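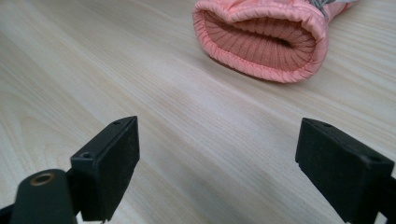 Slide 1. Pink padded mitten, elasticated cuff.

Speaker notes – cold hands and outdoor lighting maintenance, Siltdale branch, 19/10/2025

Start on time. Slides go to the branch page afterwards, so there is no need for people to copy the tables.

Opening point: this talk is about heat loss from the hands during slow, fiddly work outdoors. Hand tools only. Vibration is a separate subject and was covered in July.

Slide 2. How the hand loses heat
The hand has a large surface for its volume and very little muscle of its own. Most of its warmth arrives with the blood. When the trunk cools, the vessels in the fingers narrow and the supply drops. Skin temperature at the fingertip then falls towards that of the air, or of the metal being held.
Say clearly: a warm body comes first. A thick glove on a cold person slows the cooling and does little else.
Four routes – conduction, convection, evaporation, radiation. Spend the time on the first two.

Slide 3. Mittens and gloves
Fingers in one compartment share a single pocket of air and expose less outer surface than fingers sleeved separately. For the same padding the mitten is warmer. The cost is grip and finger control.
Padding works by holding still air. Squeeze it round a spanner and the air goes, so the insulation at the palm is always worse than the label suggests. Pause here, as this is usually where the questions start.

Slide 4. The wrist
Blood for the hand passes close to the skin at the wrist. A gap between sleeve and cuff cools it before it gets there. Gathered cuffs close the gap but can press if the elastic is too short. Ask the room to check for marks on the skin after a shift.
Long cuffs go over the sleeve for overhead work only if rain is not running down the arm. Otherwise under.
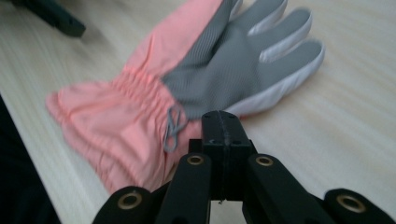 Slide 5. The Clirelau trial
Small trial, one depot, one winter. 16 fitters, each using three arrangements: thin liner alone, liner with padded outer, and padded outer alone. Task was the replacement of a terminal block at chest height. Outer layer removed for the wiring step where the fitter chose to.
Results in order of completion time: liner alone, liner with outer, outer alone. Results in order of reported comfort: liner with outer, outer alone, liner alone.
Limits: no control over wind, and the fitters knew what they were wearing. Do not let anyone quote this as proof.

Slide 6. Work and rest
The Grevitz depot rota is on the slide. It was drawn up locally and has no wider standing. Warm-up breaks are taken in the van with the outer layer off, so that damp can leave the lining.
Wet liners are swapped at the break – keep 3 pairs per fitter. Drying on the dashboard is slow and they go back on damp.

Slide 7. Reading list and questions
Leave this slide up. If asked about heated gloves: no data from us, battery life is the usual complaint, move on.
Room has to be cleared for the next group. Return the clicker to the front desk.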